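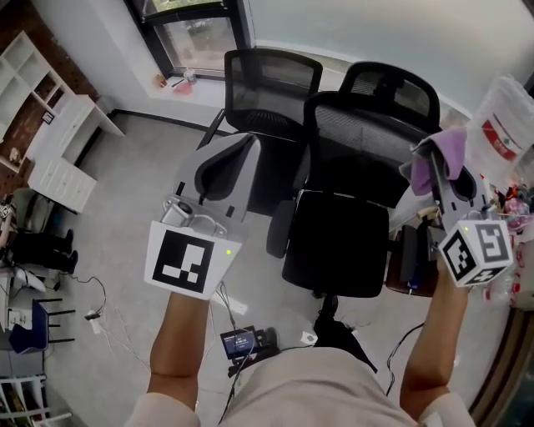
A room with chairs; a crumpled lavender cloth held in the jaws of a gripper.

Communal sports viewing

Communal sports viewing is the practice of watching a televised or streamed sporting event in a group, at a place other than the venue where the event is being played. It takes place in private homes, bars, community halls, theaters, and public squares. The term covers both informal gatherings of friends and organized events for which a host obtains permission to show the broadcast. It is commonly distinguished from attendance, in which spectators are present at the venue, and from solitary viewing.

In everyday speech a gathering of this kind is usually called a watch party. The expression "public viewing" is widely used in parts of Europe for large outdoor screenings.

Contents
1 Forms
2 Conduct and customs
3 Social aspects
4 Rights and permissions
5 Technical matters
6 The Sternero screenings
7 Study
8 See also

Forms

Home viewing

Home viewing is the oldest and most common form. In the early decades of television, many households did not own a set, and neighbors gathered at the home of one that did. As sets became common the need to share one disappeared, but the habit of inviting others for important matches remained. Home viewing is normally hosted without charge, and guests often bring food or drink. The host chooses the channel, the language of the commentary, and in many cases the guest list, so that supporters of opposing teams may or may not be seated together.

Commercial premises

Bars and restaurants show sports in order to draw customers at times when trade would otherwise be slow. Some are open to supporters of any team. Others become attached to a single club or national side, particularly in cities where that club's followers live far from its home ground. A bar of this second kind may open early in the morning for matches played in a distant time zone.

Halls and theaters

Halls and theaters offer fixed seating, darkness, and a large screen. Closed-circuit showings of boxing matches in theaters were an established business before home pay-per-view became widespread. Present-day hall screenings are often seated and ticketed, and the sale of alcohol may be restricted under the terms on which the building is let.

Outdoor screenings

Outdoor screenings are associated mainly with international tournaments and championship finals. They may draw crowds comparable in size to those inside a stadium and are planned in a similar way, with barriers, first aid points, marked exits, and stewards. Daylight is a limiting factor. Projected images are difficult to see before dusk, and afternoon events generally rely on light-emitting panels.

Conduct and customs

Customs vary with the sport and the setting. Association football audiences tend to remain quiet during long passages of play and react sharply to shots, goals, and refereeing decisions. In American football and baseball, where play stops often, conversation fills the intervals. Golf and tennis audiences in public premises commonly speak more freely than they would be permitted to at the event itself.

Several customs are found in most settings. Viewers wear team colors. Regular attendees return to the same seats. Anthems may be sung standing, although practice differs even within one room. Many viewers hold private superstitions about clothing, seating, or leaving the room at decisive moments, and groups sometimes adopt these collectively after a win.

The disclosure of a result before others have seen it is widely regarded as a breach of manners. The problem has grown with streaming, as two households watching the same match may receive it many seconds apart. Some hosts ask guests to silence telephones during play.

Social aspects

Group viewing gives supporters a means of taking part in an event to which they have no ticket or cannot travel. Emotional responses tend to be more visible in company than alone. Cheering, embracing strangers, and applauding a screen are all common, even though the players cannot hear the audience.

For people who have moved from one country or region to another, a regular viewing place may serve as a point of contact with others of the same background. It may also introduce newcomers to local sports. Families use home viewing to pass on support for a team from one generation to the next.

Communal viewing also has drawbacks. Noise is a frequent source of complaint from neighbors of bars and squares. Heavy drinking has been linked in some places with disorder after matches, and women attending alone have in some cases reported feeling unwelcome. Certain hosts have responded with alcohol-free sessions, mixed seating, or separate rooms for families with young children.

Rights and permissions

A domestic subscription ordinarily covers viewing within the subscriber's household and by personal guests. Showing the same broadcast in a business or at a public event generally requires a separate commercial license. The details depend on national law and on the contract between the broadcaster and the sports body.

Factors that commonly affect the terms of a license include the capacity of the premises, whether admission is charged, whether sponsors' names are displayed, and whether the screen can be seen from the street. Separate permission may be required for music played before the event or during intervals. Outdoor screenings often need the consent of the local authority in addition to that of the rights holder.

Technical matters

Screen size is chosen according to the distance of the farthest viewer. In rooms with a flat floor, the lower edge of the picture must be raised above the heads of the front rows, which limits the usable height of the image. Long, narrow rooms may be served by repeater screens partway down the side walls. Where several screens are used, they should be fed from one receiver. Separate receivers can fall out of step, with the result that one part of the room reacts before another.

Sound presents greater difficulty than picture in most halls. Commentary is easily lost against crowd noise, both from the broadcast and from the room itself. Organizers may reduce the volume of the stadium sound, place smaller loudspeakers closer to the audience, or provide captions. Captions are also of use to deaf and hard-of-hearing viewers, though on live broadcasts they usually trail the speech by several seconds.

The Sternero screenings

The Sternero screenings are a series of communal viewings held in the town of Sternero, principally for matches of the football club Droritz. They take place in the Jarman Hall, a former grain exchange with seating for 246. The series was founded by Siv Hägglund, a retired schoolteacher, after the closure of the last bar in the town that showed the club's away matches.

The first season consisted of 4 screenings, all of away matches. Home matches were added later, in response to requests from supporters unable to manage the steps at the club's ground. The season now ends in June with a showing of the cup final, whether or not Droritz has reached it. For evening matches the doors open at 6:30 p.m.

The hall has 2 screens. The main screen hangs above the stage, and a smaller one serves the gallery, from which the stage is partly hidden by a beam. Both are supplied from a single receiver under a seasonal agreement with the regional broadcaster Grulten. Commentary is given in the broadcaster's standard version, except at selected matches, when Jade Haslam, a former Droritz midfielder, provides spoken commentary from the side of the stage.

Seats in the front 4 rows are unreserved. The remainder are sold by the season and may be passed to another person for a single match if the hall is told by noon. Visiting supporters are admitted and are not seated separately. The sounding of horns and the use of smoke devices are prohibited.

Archana Semwal succeeded Hägglund as organizer. Under Semwal the interval was given over to short talks on the history of the club, a change that met with a mixed reception and was later confined to cup matches.

Study

Communal viewing has been examined in sociology, media studies, and the study of leisure. Early work treated it mainly as a substitute for attendance. Later writers have more often considered it an activity in its own right, noting that some supporters with access to tickets prefer to watch in a familiar group away from the ground.

Harsh Negi and Sneha Uniyal, in a study of seated hall audiences that included Sternero, described a pattern they named "delayed assent." Viewers in the middle of the room looked briefly toward their neighbors before celebrating a goal that might be overruled, while those in the front rows reacted at once. The authors attributed the difference to the growing use of video review, and suggested that people in the front rows had fewer neighbors in view. They did not extend the finding to bars or outdoor crowds, where viewers are free to move about.

Methods in the field remain uneven. Attendance at ticketed screenings can be established from sales, but home gatherings are known chiefly through surveys, in which respondents may differ over what number of guests makes a group. Estimates of total audience are further complicated by viewers who arrive late, leave at the interval, or follow a second match on a telephone.

See also

Closed-circuit television broadcasting
Fan culture
Pay-per-view
Sports bar
Sports commentary
Supporters' club
Video review in sports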